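Teaching Two Arms at Once: A Conversation with the Demonstration Lead at Gutelus

Gutelus builds control software for two-arm robots. Its demonstration group records people performing tasks through the robot, and the recordings are then used to train policies. The group's lead agreed to talk about how a session is run, on the condition that the conversation stay on procedure. We spoke in November, by video, over most of an afternoon.

Starting with the mat

The first subject was the work surface. The group has tried bare tabletops, rubber sheet and felt, and for long parts it now prefers a padded cover.

"A hard table is unforgiving to a beginner," the lead said. "The operator misjudges height by a few millimeters, the finger touches down, and the arm goes into a protective stop. You lose the episode and you lose the operator's rhythm. With padding the contact force builds up more slowly and there is time to correct."

The drawback is that a quilted surface has seams, and slender parts settle into them. The lead does not consider this a problem for training. If the part always came to rest at the same angle, the policy would learn the angle.

Tubular parts are a regular subject of the group's work. They roll, they lie across one another, and a grip taken too far from the center of mass lets the far end swing. The operator has to decide which arm holds and which arm approaches, and has to keep that decision for the whole episode.

"We ask for one role per arm," the lead said. "If the right arm has the rod, the left arm gets into position near the next part and waits there. People want to swap halfway through. A swap is legal, but it should be recorded as its own task with its own label."

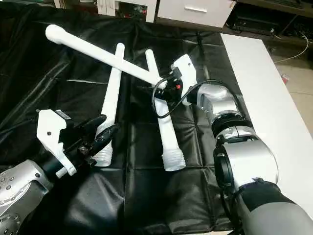
By hand or by remote

Gutelus uses 2 methods. In the first, called hand guiding, the arm is put in a compliant mode and a person moves it directly. In the second the operator moves a pair of leader arms at a separate station and the robot follows.

Hand guiding is quicker to set up and gives the person a direct feel for joint limits. Its weakness is that the person's hands and sleeves end up in the camera views, and a policy trained on those views may come to depend on them. It is also hard to guide two arms well with one body. The lead uses it for waypoints, for checking reach, and for short contact motions such as seating a collar.

Remote control produces cleaner views and allows both arms to move together. The cost is in touch. The Cirden leader arms at the station return some force on the gripper axis and none on the other joints.

"You learn to read contact with your eyes," the lead said. "A good operator watches for the moment the part stops following the finger. A new one watches the finger."

I asked how long it takes to become a good operator. The answer was 4 sessions for simple pick and place, and a good deal longer for anything in which both grippers touch the same object. The first session is never kept. It is logged, reviewed with the operator and then deleted.

What the wrist camera is for

Each arm carries a small camera near the gripper, in addition to the head camera. The lead described the wrist view as the more useful of the two in the last few centimeters, and close to useless before that. During approach it tends to fill with whatever is nearest: a part, the table, the cloth of somebody's clothing.

This leads to a question of clearance. The group's written procedure covers the area on the far side of the gripper as well as the workpiece, and it treats a person within reach as part of the setup. Speed is reduced in the controller before the episode begins. The operator calls out any change of direction, and a second person keeps a hand on the stop button.

"The bracket is what you forget," the lead said. "You steer by the fingertip, and meanwhile a flat piece of metal is sticking out to one side. In the wrist view you can see it getting close to something. In the head view the arm often hides it. So I teach people to glance at the wrist view before every sideways move – every one, including the boring ones."

Labels and cable ties get similar attention. A tie that has turned on its mount can put its tail in front of the lens, and the model will then see that tail in every frame until somebody trims it. Checking the mount against a reference still is the first item on the start-up list. 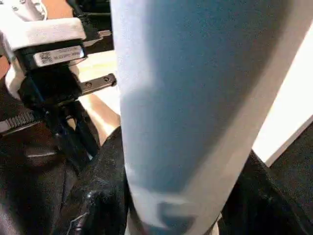
Keeping and discarding

Recordings go into a review tool the company calls Prulomness. A reviewer plays the head view and both wrist views on a common clock and marks each episode as keep, repair or drop. Repair means that the start or end can be trimmed. Nothing is cut from the middle.

For a new task the group collects 1,000 kept episodes before training, a figure the lead called a habit with no theory behind it. Hesitation is kept if the operator recovers. Regrasps are kept as well. Episodes are dropped for dropped frames, for clock drift between cameras, and for any motion made after the operator has lost sight of the part.

"A clean demonstration set makes a brittle robot," the lead said. "It has never seen a part slip, so it doesn't know that the next thing to do is go back and get it."

The next release, Seo, will let an operator take over from a running policy partway through a task and hand control back. Corrections recorded in this way will be stored separately from full demonstrations. The lead has not settled on how to weight them against each other, and expects to be testing that through the winter.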